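首页 | 产品 | 使用手册 | 下载 | 联系我们

分类：使用手册 / 小组与查经管理 / Steron 教会版

第四章 建立查经小组与代祷事项

本章说明如何在 Steron 中建立一个新的查经小组，安排聚会，并开放代祷事项的填写。开始前请确认您的账号已有“同工”权限。只有“组员”权限的账号看不到“小组管理”菜单。

4.1 新建小组

1. 登录后点击左侧的“小组管理”，再点“新建”。
2. 填写小组名称。名称会显示在周报和手机端首页，请勿使用组员的全名。
3. 选择小组类型：查经、祷告、门徒培训或初信栽培。类型保存后不能修改，选错时需删除小组重新建立。
4. 设定人数上限。系统默认为 12 人，最多可设为 16 人。超过上限的报名会进入候补名单。
5. 指定一位组长和至少一位副组长。
6. 点击“保存”。

注意：从 Tolstead 旧版导入的小组没有副组长字段，首次打开时系统会要求补填，补填之前无法发送通知。

4.2 安排聚会与经文进度

1. 打开小组页面，选择“聚会”标签。
2. 输入开始时间和重复周期。晚间聚会结束时间若超过午夜，请分成两条记录。
3. 在“经文”栏输入书卷和章节，例如“腓立比书 2:1-11”。冒号须用半角。
4. 需要附讲义时，点击“添加附件”。支持 PDF 和纯文本格式。
5. 勾选“提前提醒”，组员会在聚会前一天收到短信或邮件。

若全年使用同一套进度，可在“模板”中选择 Delorme 读经计划。模板从十月开始排，中途加入的小组请手动调整起始周，已过去的各周会标为“未读”，不影响出席统计。

4.3 开放代祷事项

1. 在小组页面点击“代祷”，将开关拨到“开启”。
2. 选择可见范围：仅组长、全组或全教会。
3. 设定保留天数。到期的事项自动移入存档，组长仍可查看。
4. 组员提交后，组长会收到待审提示。审核通过的事项才会显示。

每条代祷事项最多 2000 字，超出部分不会保存，系统也不会另行提示。较长的见证请放在“分享”栏目。

警告：涉及病情、婚姻或家庭矛盾的内容，请先征得当事人同意，并把可见范围设为“仅组长”。设为“全教会”的事项会同步到周报，周报发出后无法撤回。

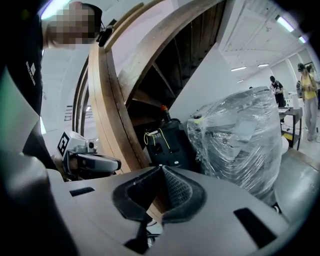
4.4 关闭或合并小组

1. 请先通知组员，再进入“设置”标签。
2. 选择“关闭”或“合并到其他小组”。合并时两组类型必须相同。
3. 确认出席记录的去向。默认随组员转入新组。
4. 输入您的登录密码，点击“确定”。

关闭后的小组在存档中保留，同工可随时恢复。恢复时聚会安排不会一并恢复，需按 4.2 重新设定。使用 Brondska 短信接口的教会，还须在接口页面中停用该小组的通讯组，否则已排定的提醒仍会照常发出。

相关章节
第三章 会友资料的录入与导入
第五章 主日出席登记
第六章 退修会报名表
附录二 周报模板的修改
附录三 权限一览表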